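Lirnix Hand-Guide Kit with Practice Scenes
Teach your gripper by showing it, at your desk or on the real arm 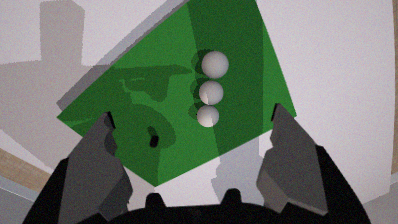 Simulated practice scene: three balls on a green block, gripper open.

We made the Lirnix kit for people who would much sooner show a robot a job than write one out for it, and we're so pleased with how it has grown! You hold the handle, squeeze to close the fingers, let go to open them, and the software remembers the whole motion for you. Connect it to your arm for live remote control, or stay in the simulator and practice on small, fiddly things (balls are harder than they look) until your hand settles down.

The simulator view sits right at the gripper, shadows and all, so you learn to line up the fingers from the same spot every time. Made a messy pass? Just delete it and go again - the scene resets with one button.

In the box: the hand controller, 2 wrist straps, a 6 ft cable and a license for 21 practice scenes. Recordings save on your own computer, and you can trim the start and end of each one before you play it back.

Not sure it suits your arm? Write to Maiara Portela on our support desk and tell her what you have - she loves a long email. Returns are accepted within 30 days, straps included.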